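Household Textiles, Session 13: Folding Knitwear
Instructor: Aileen Talavera
Room: Farquharson, upstairs studio

Welcome back! Last session was woven shirts, and I loved how crisp your stacks looked by the end. Knits are a different animal, and I think they're more fun. A knit has give in every direction, so the fold has to follow the fabric a little.

Get to know the ribbing first. Cuffs, hem and neckband are usually ribbed, and ribbing pulls inward while the plain knit beside it relaxes. That's why a sweater laid out flat still looks wavy near the hem. Pat it down with open hands and leave it be. If you tug a rib straight, it springs back and takes your nice fold with it!

A bed is a wonderful place to practice (big, soft, right at hip height for most of us), but a plush cover grips the yarn, so lift the sweater to move it. Dragging will twist the side seams.

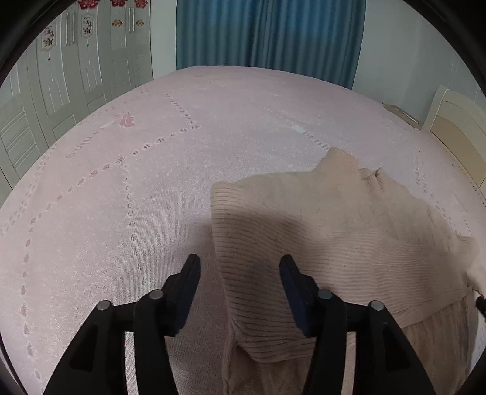

The basic fold goes like this. Lay the sweater face down, neck away from you. Bring one side in toward the middle and turn the sleeve back so it runs down the body. Do the same on the other side. Smooth out from the center, then bring the hem up in thirds. Fine knits can take one more fold. Chunky ones can't, so stop while the stack still sits level.

Ruairí McGrath's handout from November (p. 2) folds in half first, sleeve to sleeve. It's quicker and great for a deep drawer, though it leaves a crease down the front.

For next time: bring two knits of different weights and fold each one both ways. Read the Piltance booklet up to the section on cedar and moths. Spare copies are on the shelf by the door.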